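Workshop tips: getting a small desktop arm to behave

I've been running hobby arms on whatever table is free for a good while now, and the software side is where I've lost the most evenings and had the most fun. These are the habits that stuck. Most of them cost nothing, and a few of them came from Azucena Magaña, who writes much tidier code than I do.

Home it by hand first
Before you power the motors, fold the arm into its rest pose yourself, then start the driver and read the joint values back. If the numbers on screen don't match your rest file, stop and recalibrate. I keep the rest file next to the launch script and print both sets of numbers side by side at startup. Five lines of code, best five lines I own!

Cap the speed in software
Put the limit in the lowest layer you control, the bit that talks to the servos, so every script you write later has to go through it. I run at 50 percent while I'm testing anything new. Azucena goes slower still and gets fewer stripped gears than I do, so make of that what you will.

Save waypoints with names
A list of joint angles means nothing to you in March if you wrote it in January. Call them above_cube, grasp, lift, over_bowl. My planner (I use a little one called Stolari, but any of them will do this) lets you jump to a named pose from the keyboard, and once you have that you'll never go back to pasting numbers.

Always stop above the thing
Plan to a point straight over the object, pause, then come down in a straight line. Swooping in from the side looks great right up until a fingertip clips the object and sends it across the table. Two short moves beat one long clever one. Keep the descent as its own function so you can slow it down without touching the rest.

Lock the camera settings
Auto exposure and auto white balance will wreck a color threshold the minute somebody switches on a lamp. Set both to manual, write the values into your config, and load them every time. Then do your color picking in HSV. Blue is a lovely color to start with on a brown table – the two sit so far apart that even a sloppy threshold finds the cube. Red on reddish wood is a misery, so save that for later.

Watch out for the grain
Dark streaks in a wood top can come through as edges. If your detector is drawing boxes around nothing, blur a little before the edge step and throw away any blob that's the wrong size for your object. Aigars Krūmiņa wrote in to say he filters on shape as well, and I've since copied him. 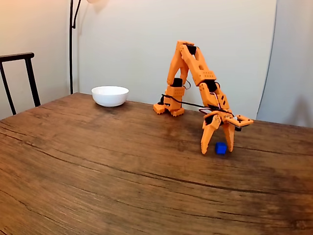
Open the fingers wider than you think you need to. Your vision will be off by a hair and your calibration by another hair, and a generous opening soaks up both. Then close until the servo load rises and stop there, instead of driving to a fixed position. Most bus servos will report load if you ask them. Log it! A plot of load against time tells you so much about a grasp, and you can set the "got it" threshold from it in a minute.

Log everything, with timestamps
Joint positions, load, the detected cube position, which waypoint you were heading for. My longest log so far is 1,799 rows and it opens fine in a plain spreadsheet. When a pick fails, scroll back to the row where the commanded and measured angles part ways and start there.

Dry run with no object
Any time you change the planner, run the whole sequence once on bare table with your hand near the power switch. Raise the grasp height by 2 cm for that run so a sign error has somewhere to go.

Next up: putting two cameras on one clock.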